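Fewer dishes, same kitchen

We moved to the Skilton Street apartment in August, and the kitchen has one cabinet that closes properly. I had 72 pieces of dishware when we packed. I know because the movers at Desmet wanted a number for the insurance form. It came to some 100 dollars extra to wrap it all.

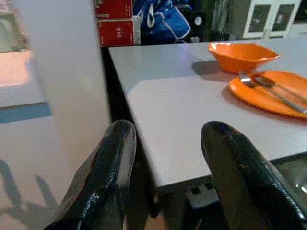 Most of it never got used. Two of us eat here, and we wash up every night. So I kept 14 pieces out and put the rest in boxes in the hall closet, to see how long it would be before I went looking for something.

The first thing I missed was the big Fanevetti serving bowl, when my sister-in-law came for dinner. I used the stock pot and it was fine. The second was the gravy boat, and I don't even make gravy much. 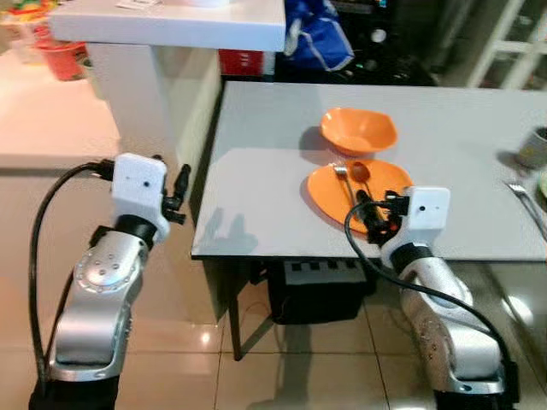
The gray table, August

The boxes went to the thrift store on Hela Road last week, except for the bowl. I kept that — it was a wedding present and I'm not ready to explain where it went.

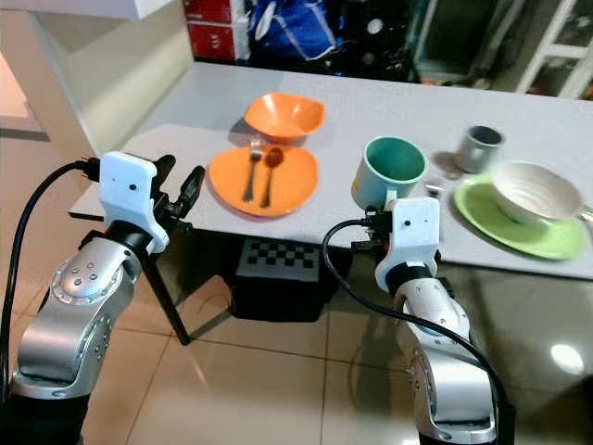

Color was harder to decide than quantity. I used to want everything to match, and I spent years replacing chipped white plates with more white plates. Now I think a mixed table looks better. Orange dishes and a teal mug on a light gray top look good to me, and if one of them breaks there's no set to ruin. My own mugs are still all white, so that's the next thing to change.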